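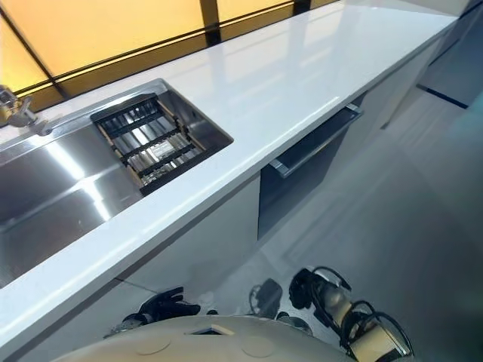
工单标题:Rellia 月度导出行数少于登记水表数
产品:Rellia 采集服务端、Julla 无线抄表模块
客户:Cuypers 物业技术部
站点:Takness 公寓
优先级:中,后改为高
提单人:Roel Hendriks
处理人:Hjalti Ingvarsson
状态:已关闭

打印本页 | 以邮件发送 | 分享 8

一、问题描述(提单人填写)

八月的月度读数导出后,文件中数据行为 1,085 行。Rellia 设备登记表内状态为"在用"的水表为 1,103 只。两者应当一致。导出任务的结束状态为"成功",没有警告,没有跳过记录的提示。

更早月份的导出没有逐行核对过,只核对了总用水量与楼宇总表的偏差,偏差在合同允许范围内,所以不能确定问题从哪个月开始。本次发现是因为财务侧更换了导入模板,新模板要求行数与登记表一致,否则拒绝整个文件。

已自行尝试的操作:

重新执行导出,结果不变,仍为 1,085 行。
将导出格式由分号分隔改为制表符分隔,结果不变。
重启采集服务,等待一个完整的采集周期后重新导出,结果不变。
检查磁盘空间和数据库连接数,均正常。

附件:导出文件、设备登记表、导出任务日志。

二、环境信息

服务端部署在客户机房的虚拟机上,数据库与采集服务在同一台主机。现场每层走廊吊顶内有一个集中器,接收各户水表模块的无线报文,通过楼内以太网转发到服务端。集中器每 30 分钟上传一批报文。水表本体为机械式,热水表和冷水表均加装 Julla 模块,模块按无线 M-Bus 格式发送加密报文。原始报文在服务端归档 30 天,到期后自动清除。

站点内除住户单元外,还有公共厨房、洗衣间和设备间,这些位置的水表同样登记在 Rellia 中,费用计入公摊。

三、处理记录

【Hjalti Ingvarsson】

已收到附件。先做登记表与导出文件的差集。

登记表以"安装位置 + 介质"为一行,导出文件以"设备编号"为一行,两边没有现成的共同字段,需要先从设备表里取映射。映射做完后,登记表中有 18 行在导出文件中找不到独立的对应行。

这 18 行分布在不同楼层,没有集中在某一个集中器下面。因此暂时不考虑单个集中器离线。集中器状态页也显示全部在线,最近一次上传均在一个周期以内。

请提供:
1. 采集服务的完整日志,不要只截取导出任务部分。
2. 设备表的全量转储,包含已停用设备。
3. 近期是否有过换表,以及换表时使用的编程工具版本。

【Roel Hendriks】

日志和转储已上传。换表方面,今年夏天之前确实更换过一批,范围包括部分住户单元和公共区域,由外部安装队施工。编程工具版本需要向安装队查询。

补充一点:这些位置在 Rellia 网页上点开是有读数的,曲线也在走。不是"无数据"。

【Hjalti Ingvarsson】

"有读数"这一点很重要,和最初按漏收处理的方向不一致。请从上述 18 行中任选一个位置,分别点开它的热水表和冷水表,把两个页面地址栏中的内部记录号发给我。

在等待回复期间先排除以下几项。

(a)时区和截止时刻。导出任务取每只表在月末最后一刻之前的最近一条有效读数。如果某只表的时钟偏差过大,最近一条可能落在窗口之外。检查后确认,窗口按服务端接收时间计算,与模块自身时钟无关。排除。

(b)状态过滤。导出时会过滤掉"空置"单元。登记表中空置单元的水表状态仍为"在用",有可能造成差异。核对空置标记后,缺失的 18 行均不属于空置单元。排除。

(c)解密失败。密钥不正确时报文会进入隔离表,不会形成读数。隔离表中有少量记录,全部来自邻近建筑的设备,制造商代码不同,不在登记范围内。排除。

(d)导出脚本中的去重步骤。脚本在写文件前有一步去重,用途是处理两个集中器同时收到同一只表的情况。关闭该步骤后在测试库上执行,行数变多,但多出来的都是真正的重复接收,按设备编号归并后仍然得到 1,085。所以记录在进入导出脚本之前就已经少了。

结论:问题位于入库环节或者更早。

【Roel Hendriks】

选的是一层公共厨房。热水表和冷水表两个页面打开后,地址栏中的内部记录号是一样的。页面标题不同,一个写"热水",一个写"冷水",曲线完全相同。之前没有人把两个页面并排看过。

【Hjalti Ingvarsson】

明白了。两个登记位置指向同一条设备记录。页面标题取自登记表,曲线取自设备记录,所以标题不同而曲线相同。

接下来要确定的是:现场是真的只有一只模块在发送,还是两只模块都在发送,但在入库时被合并。

从原始归档中按该设备编号检索,取最近几个周期的报文,解析链路层头部。字段顺序为长度、控制字、制造商代码、标识号、版本、介质类型。标识号为 8 位十进制数。检索结果中,同一个标识号之下存在两种介质类型:

介质 06:热水
介质 07:冷水

制造商代码和版本相同,标识号相同,仅介质字节不同。报文内的累计读数也不同,两组读数各自单调递增。也就是说现场有两只模块在正常发送,链路层地址并不重复,按照规范它们是两台可以区分的设备。

Rellia 的设备表在这个站点上使用的唯一键只有标识号一列。两只模块的报文到达后写入了同一条记录。

提高优先级为高,理由见下一条。

【Hjalti Ingvarsson】

关于为什么曲线看上去是正常的。

如果两组读数交替写入同一条记录,曲线应当呈锯齿状,网页上一眼就能看出来。实际曲线平滑。原因在入库校验:新读数小于上一条有效读数时,按"读数回退"处理,丢弃,并把计数器加一。该计数器只在调试级别的日志里输出,默认级别看不到。

因此在一对模块中,累计值较大的那只始终能写入,较小的那只始终被丢弃。多数位置是冷水累计值较大,所以登记为热水的那一行显示的其实是冷水读数。少数位置相反。

影响:
1. 导出按设备编号输出,每对只输出一行,总行数因此少 18。
2. 行内的介质字段取自最后一次匹配到的登记记录,不一定与读数来源一致。
3. 住户账单中,受影响的位置有一种介质未计费,另一种介质可能按错误的单价计费。
4. 夜间连续流量告警以设备记录为单位。被丢弃的那只表即使有持续流量也不会触发告警。

第 4 项是提高优先级的理由。请客户侧在修复完成之前,对受影响位置安排人工抄表,清单已作为附件发出。

【Roel Hendriks】

清单收到。人工抄表已安排。

有一个疑问:总表偏差一直在允许范围内。如果有 18 只表没有计入,偏差为什么没有变大?

【Hjalti Ingvarsson】

偏差计算只用冷水进水总表,与之比较的是"分户冷水之和 + 热水机房补水表"。热水分户表不参与该计算。被丢弃的多数是热水表,所以对偏差基本没有贡献。少数冷水被丢弃的位置,由误记为冷水的热水读数顶替,差值较小,淹没在允许范围内。

这个偏差指标不适合用来验证读数完整性。建议今后另外增加行数核对。

【Hjalti Ingvarsson】

为确认模块与介质的对应关系没有在安装时接反,需要一次现场验证。仅凭报文不能证明标为 06 的模块确实装在热水表上。验证地点定在一层公共厨房,因为水表在公共管井内,不需要进入住户单元,而且附近用水点可以自由控制。

现场步骤:

1. 关闭同一支路上的其他用水点,管井内目视确认两只表的指针均静止。
2. 记录两只表的机械字轮读数。
3. 只开冷水,放水至字轮有明确变化,关闭。
4. 等待模块发送,用手持接收机记录介质 06 和介质 07 的读数。
5. 只开热水,重复以上步骤。
6. 洗碗机单独进水一次,记录哪只表走字。

请 Cuypers 派人在现场操作水龙头,我远程看报文。
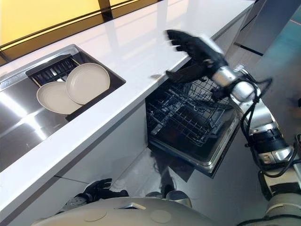
【Roel Hendriks】

步骤 1 执行时,冷水表指针未完全静止,有间歇的微小转动。经查是净水设备的补水支路没有关闭,该支路图纸上没有标出,接在厨房支管上。关闭后指针静止。图纸已要求更正。

步骤 3:冷水表走字,手持接收机上介质 07 的读数变化,介质 06 不变。
步骤 5:热水表走字,介质 06 变化,介质 07 不变。
步骤 6:冷水表走字,热水表不走。洗碗机接的是冷水,与图纸一致。

手持接收机的读数与字轮读数在末位以内一致。

【Hjalti Ingvarsson】

远程侧看到的报文与现场记录相符。该位置介质对应关系正确,没有接反。服务端记录在步骤 3 后有变化,在步骤 5 后无变化,"读数回退"计数器在步骤 5 后增加。与前面的分析一致。

另外注意到一个细节。步骤 5 之后约定的等待时间不够,手持接收机先收到的是一条旧报文。模块采样和发送不同步,放水结束后的第一条报文可能仍然带有放水之前的累计值。以后做类似验证时,以第二条报文为准。操作说明里没有写这一点,已经提交修改。

【Hjalti Ingvarsson】

关于标识号相同的来源。安装队回复了编程工具版本。该版本有"成对编程"功能:同一管井内的热水模块和冷水模块依次靠近编程头,工具把第一只模块的标识号沿用到第二只,只改写介质字节,密钥也沿用。设计意图是让安装人员在现场凭一个编号找到同一位置的两只表。

从规范角度看,这样得到的地址仍然唯一。Julla 模块没有故障,不需要更换,也不需要重新编程。

Rellia 默认安装的唯一键是制造商代码、标识号、版本、介质四列。这个站点之所以只有一列,是因为早期从旧系统迁移时,旧系统的设备表中没有其余三列,迁移脚本把唯一键降为标识号,并在注释中写明"迁移完成后恢复"。后续没有恢复。该注释所在的脚本不在站点的部署目录里,只存在于我们的迁移仓库中,因此客户侧无法得知。

责任归属:服务端配置,由我方处理。

【Roel Hendriks】

收到。请说明修复时是否需要停机,以及历史数据能补到什么程度。

【Hjalti Ingvarsson】

修复方案如下。

第一步,停止归档清理任务。原始归档只保留 30 天,每过一个清理周期就会少一天可用于回补的数据。这一步不需要停机,得到确认后立即执行。

第二步,全量备份数据库,备份文件复制到另一台主机,并做一次恢复测试。

第三步,在测试库上执行唯一键变更。变更前需要先给现有设备记录补齐另外三列。取值来源为原始归档中该设备的最近一条有效报文。对于受影响的设备,归档中存在两种介质,不能自动取值,需要按读数连续性判断当前记录属于哪一只模块。

第四步,为每对中缺失的那只模块新建设备记录,并把登记表中的对应位置重新指向新记录。

第五步,从原始归档重放报文,重建两条记录在归档范围内的读数序列。

第六步,生产库上重复第三至第五步。期间采集服务停止写入,集中器本地有缓存,恢复后自动补传。

归档范围以外的历史读数无法按时间分布恢复。但累计值是连续的,所以只要有换表当天的起始读数,就能得到从换表到现在的总用量。起始读数应在安装队的施工单上。请向安装队索取受影响位置的施工单。

【Roel Hendriks】

第一步可以执行。停机窗口定在 Sunday 夜间,物业系统当天没有批处理。施工单正在收集,有两张是手写的,字迹不清楚,扫描件已上传,请先看是否可用。

【Hjalti Ingvarsson】

归档清理任务已停止,已确认下一个清理时刻没有执行删除。

手写施工单中,一张可以辨认。另一张末位数字可能是 1 也可能是 7。用归档中最早一条读数反推,两种取值都不违反单调性。该位置的起始读数请向安装队要施工照片核对,不要用推断值计费。
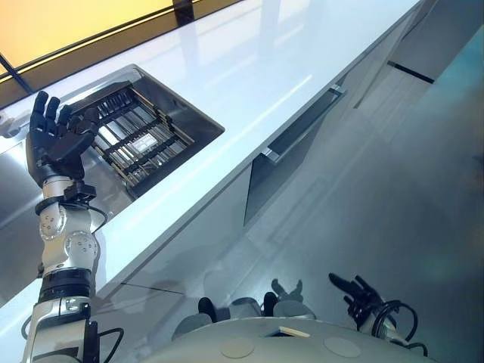

测试库变更的执行情况:

补齐三列:普通设备自动完成,没有冲突。
受影响设备:按读数连续性判断后逐条人工复核。其中一条在归档范围内出现过累计值交叉,即热水累计值从低于冷水变为高于冷水,之后写入来源随之切换。该记录前段属于冷水,后段属于热水,中间没有任何标记。处理方法是整段作废,由报文重放重建。
唯一键变更:首次执行失败,报外键错误。原因是告警历史表引用了旧的唯一索引,没有引用主键。调整引用后第二次执行成功。
重放:完成。重建后每条记录单调递增,没有"读数回退"。

测试库上执行导出,行数为 1,103。

【Roel Hendriks】

测试库导出文件已用新的财务模板试导入,文件被接受。抽查了几个受影响位置,热水和冷水读数与人工抄表的结果一致。有一个位置差异超出预期:导出的冷水读数比人工抄表小。

【Hjalti Ingvarsson】

请确认人工抄表的时刻。测试库的数据停在备份时刻,如果人工抄表在备份之后,人工值更大是正常的。

【Roel Hendriks】

确认,人工抄表在备份之后。按抄表时刻的原始报文比对,一致。此项关闭。

【Hjalti Ingvarsson】

生产库变更记录。

采集服务停止写入。最后一次增量备份完成,校验通过。
三列补齐完成。唯一键变更一次通过,告警历史表引用已提前调整。
新设备记录建立,登记表重新指向。
重放完成。
采集服务恢复。集中器开始补传缓存报文,队列先上升后下降,在第二个上传周期内清空。
有一个集中器没有自动补传。其系统时间比服务端快,缓存报文被判为"未来时间"而挂起。校时后释放,没有丢失。该集中器的时间服务器地址填的是一个已经下线的内网主机,已改为机房网关。
导出测试:1,103 行。

已做的附加变更:
"读数回退"计数器改为在警告级别输出,同一设备在一个自然日内只输出一次,避免日志过大。
导出任务结束前增加核对步骤,比较导出行数与"在用"登记数,不一致时任务状态置为"完成,有警告",并列出缺失的安装位置。
登记表保存时增加检查,禁止两个"在用"位置指向同一条设备记录。

最后一项检查在保存时触发,不会追溯已有数据。已对全站执行一次查询,目前没有重复指向。

【Roel Hendriks】

账单更正由我方财务处理,不在本工单范围内。八月账单暂缓发出,待更正后的文件导入后再发。

另有两个问题:

1. 夜间连续流量告警恢复后,是否会对归档期内的历史数据补发告警?
2. 归档清理任务什么时候可以恢复?

【Hjalti Ingvarsson】

1. 不会补发。告警只对新到达的报文计算。可以手动对重放数据跑一次连续流量分析,已经执行。结果中有一个位置的热水表在归档期内每个夜间都有不为零的小流量,流量恒定,与坐便器或混水阀内漏的特征相似,但热水表上不应该是坐便器。建议先检查该户混水阀的止回件。位置编号已单独发出,不写在工单里。

2. 建议在账单更正完成且客户确认之后再恢复。磁盘余量足够。恢复之前请先把归档整体复制一份,作为账单争议时的依据。

【Roel Hendriks】

该户已检查,混水阀止回件失效,冷热水窜流,更换后夜间流量归零。

归档已复制。请恢复清理任务。

【Hjalti Ingvarsson】

清理任务已恢复,首次执行删除的范围正确。

观察期内每日核对行数,均为 1,103。没有新的"读数回退"警告,只有一例例外,来自一只当日更换的水表,属于正常现象。换表后请在网页上执行"换表登记",不要直接覆盖起始读数,否则新表的读数会在很长时间内被当作回退丢弃。

四、根本原因

设备表唯一键在早期迁移时降为标识号一列,迁移后没有恢复。换表时编程工具以"成对编程"方式给同一位置的热水和冷水模块写入相同的标识号,两只模块的报文被写入同一条记录。读数回退校验丢弃了累计值较小的一组,且只在调试级别记录,使曲线看上去正常。

五、遗留事项

手写施工单中末位不清的一张:安装队尚未找到照片。该位置按归档中最早读数起算,差额不向住户追收。由 Cuypers 自行决定,工单不再跟踪。

一层公共厨房管井图纸更正:净水补水支路待补画。由 Cuypers 跟踪。

手持接收机操作说明修改:已合并到下一版。

其他站点排查:已检索经同一迁移脚本上线的站点,唯一键同为一列的已逐一联系,另行建单。

六、自查方法(供其他站点管理员参考)

在不停机的情况下可以按以下顺序判断是否存在同类问题:

在"系统 > 数据库 > 索引"页面查看设备表唯一键。正常为四列。只有标识号一列时,即使目前没有冲突,也应提单处理。

在"报表 > 自定义"中建立一张表,列为内部记录号和安装位置,按内部记录号分组,筛选出安装位置多于一个的组。结果应为空。已停用的位置需要排除,换表后的旧位置会保留指向。

把采集服务日志临时调到调试级别,保持一个完整的上传周期,检索"读数回退"。正常情况下不应有同一设备连续出现。检查后将级别调回,调试日志增长很快,长时间保持会占满日志分区。

不要自行修改唯一键。在三列未补齐时修改会导致空值记录被视为互不相同,之后每收到一条报文都可能新建一条设备记录。

评论(2)

Roel Hendriks:自查第二项里的"已停用"筛选默认是关闭的,要手动勾选,否则会看到一长串旧表。

Hjalti Ingvarsson:已在报表模板中改为默认勾选,升级后生效。

打印本页 | 以邮件发送

相关工单
Julla 模块更换电池后首条报文读数为零
Rellia 导出文件在表格软件中打开后编号前导零丢失
集中器校时失败但状态页显示在线
成对编程后手持接收机只列出一台设备
换表登记后当月用量显示为负
归档清理任务占用磁盘读写过高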